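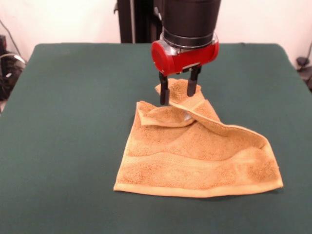
Fatemeh thinks we should stop regrasping altogether. One grasp, one lift, put it down, end of demo, and if the corner comes up ugly throw the take out. Her point is that every regrasp I do by hand is a bit different and the policy averages them into mush. Maybe. I said I'd do one block her way and one mine and we compare on the Plisia eval set before anybody argues more.

December, towel task, bench notes. Started 1:40 pm, wrote this as I went so the order is a little off.

Setup same as last block except:
- follower gain back to the old value, the new one buzzed on light contact
- Tukari client restarted twice, second time it kept the old calibration. Check the offset BEFORE recording, not after. Lost 5 takes to this, deleted
- tan towel, green cover on the table
- teleop only for the first half, hand guiding after

Target for the block: 40 usable demos. Task is grab near a far corner, raise it, bring toward the near hem, let go. Near hem stays put. If the hem slides more than a finger width, call it a fail, label it and keep it. Afshin wants the fails kept.

Teleop notes

Latency ok today. The trouble is depth, I keep closing too high and getting a pinch of loops and no actual cloth. Feels like a good grasp thru the leader arm and then it peels off halfway up. Going lower means fingertips dragging on the cover. Abdelilah's trick: come down until the leader pushes back, up a hair, close slow. Works most of the time. When I rush it doesn't.

Also the wrist. If I start the lift with the wrist square to the hem I run out of reach on the way back and have to twist in midair, and then the fold comes out skewed. Starting pre-twisted feels wrong on the leader but gives cleaner paths. Switched to that partway into the block, so the early takes are the other style. Tagged them "square" in the sheet, filter on that.

Terry is harder than the dish cloth, no question. Thick, so two layers stack up between the fingers before you notice. One tell: double grasp needs a wider gap at close. Could threshold on finger width and flag those takes automatically?? ask Chaiwat, he has the gripper log parser.

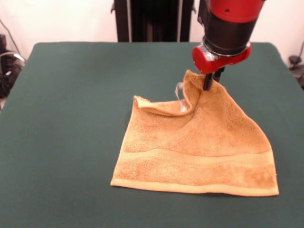 Hand guiding notes

Moved to gravity comp and pushed the arm around directly. Much better feel for contact, I hit the corner first try nearly every time. Downsides:
- my hand and sleeve end up in the overhead view. Have to hold it well above the wrist and lean back, which is tiring
- the gripper needs the foot pedal and my timing on the pedal is awful. Closes late, then there's a dead pause in every single demo. Trim the pauses or the policy will learn to wait (it did on the Valentini bags, remember)
- speed all over the place. Slow down, fast across, slow again

What I'd like is guide by hand once, record the waypoints, play it back with nobody touching it and record the cameras on the playback. Cleaner pictures and the motion is the same. Doesn't help if the towel lands differently on reset though, and it always does. Heloísa says Gimano's replay tool can shift the whole path to a new start corner if you click the corner in the overhead view. Havent tried. Someone should.

Resets

These eat most of the time. I was laying the towel out too neatly, same spot, same angle, out of habit. Abdelilah noticed from the thumbnails. 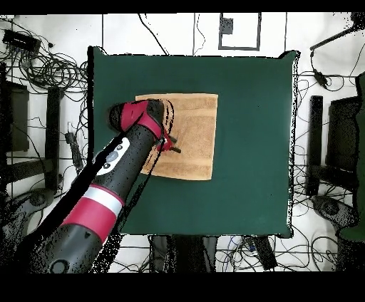

So now I use the reset list, random offset and angle per take, read it off the screen and place the towel to match as best I can. Also folding one corner under on purpose every so often so there's some mess in the set. Don't overdo that, last time we got a policy that went looking for folds that werent there.

Numbers. Sheet was at 116 good takes for terry before this block, will update once I've reviewed. Chaiwat wants 1,000 across all the cloths before he'll retrain from scratch, until then fine-tune only. Fine.

On Fatemeh's idea, first impression from doing it: single grasp is faster to record and way less tiring, but I throw out more. The regrasp takes do look messy side by side. Don't want to call it til the eval.

To do
- offset check as a pop up in the Tukari client, not a line in the wiki
- longer pedal cable
- pause trimming script, run on teleop takes too
- rename the "square" tag, it already means something else in the dish cloth sheet
- Afshin: is a hem slide that recovers a fail? I labelled them fail for now

Stopped 5:20, arm parked, leader unplugged.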